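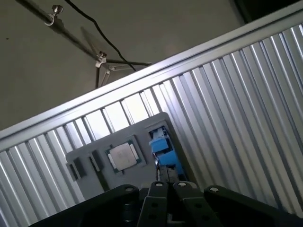

Bench notes, August 2022

Changed the tray layout again. The processor stays in the shallow square recess near the middle, slots to one side, blue part in its own pocket on the other. Everyone was fine with that order last time, so I left it and only worked on fits.

Processor recess: good now. The first version was cut too deep and you couldn't get hold of the edges without pressing on the green board. I took the depth down by 2 mm in the drawing and Tarek Azar recut it. The lid sits in the recess and the part lifts straight up. It still turns a little in the recess if the tray is knocked. I can live with that.

Blue part: the pocket is tight at the bottom step. I ran a file along the inside wall until it dropped in under its own weight. Need to put that change in the drawing or the next tray will have the same problem. Finished the wall with 400 grit, then 600 – the 400 alone left a drag you could feel with a fingernail.

Slots: the longer one is fine. The short boxy one has a burr on the inside corner. Cleaned it with a blade, not pretty. Tarek thinks the cutter was worn by then and he is probably right, it had done nearly 13 hours.

Material: the tray sheet is the matte one from Plastia. We also had an offcut from Pacheco, which is shinier, and pen marks wipe straight off it. Staying with matte. If you label the pockets, use pencil on the underside. Somebody used marker on the old tray and it never came out.

Standing the tray up against the ribbed metal panel works for checking the fits, as the parts show right away if they want to slide. It does creep at the foot though. A strip of rubber would stop it. There is a roll in the drawer marked Ovus, under the clamps.

Handling: hold the processor by the edges, nothing on the underside. Put it back in its box at the end of the day. Yesterday it was left in the tray overnight with no cover.

To do
– drawing: blue pocket wall, corner radius on the short slot
– new cutter before the next tray
– rubber strip for the foot
– ask Irnau if they want the same layout or a mirrored one, they have not answered the last mail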